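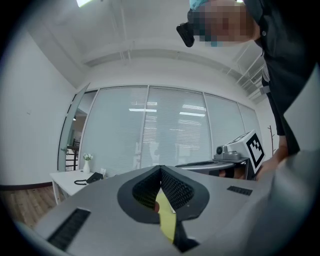

Tolum is a hand-held gripper built by Sawsan Chamoun and Bilal Chidiac at Hamdan, a shared workshop in Purkumport. It is used to record grasping motions by hand, which are later replayed on a robot arm. Work began in September with a single unit, and a second was added so that two-handed tasks could be recorded.

The builders have logged 153 hours of assembly and testing. Parts lists and drawings are kept in the workshop's shared folder. Version 31 of the drawings is the current one.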